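Triveo Countertop Cell: Setup and Care

The Triveo package is a simulated kitchen counter cell for one AgileX arm with a two-finger gripper. It ships as a single scene file with the arm, the counter and a set of household objects. Load the scene first, then the gripper profile. Doing it the other way leaves the fingers at their default opening.
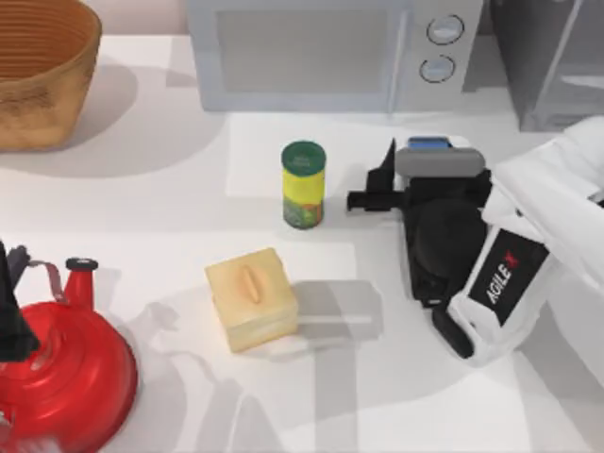
Set the finger opening before you place any objects. Profile 11 is for upright cans and small boxes, profile 12 for rims and handles. Run the homing routine after every profile change and let it finish. If the fingers stop short, clear the joint offsets and home again.

The sun lamp is on by default and casts hard shadows from the arm. For softer light, open the lighting tab and raise shadow samples to 256.

Woven items use a simplified contact shell. Approach low and slow, and stop the finger short of the base on the first pass. If it passes through the weave, rebuild the shell from the object menu.

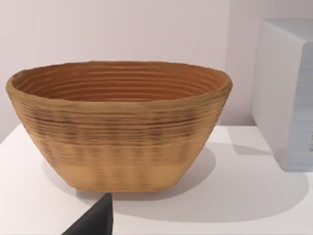 Contact settings drift when scenes are saved over one another. Reload the factory copy after 300 runs and keep your own poses in a separate file.

Replacement gripper profiles are free to license holders. Write to Rhona Lennox at the Skestimmont office. Phone support is open Thursday mornings.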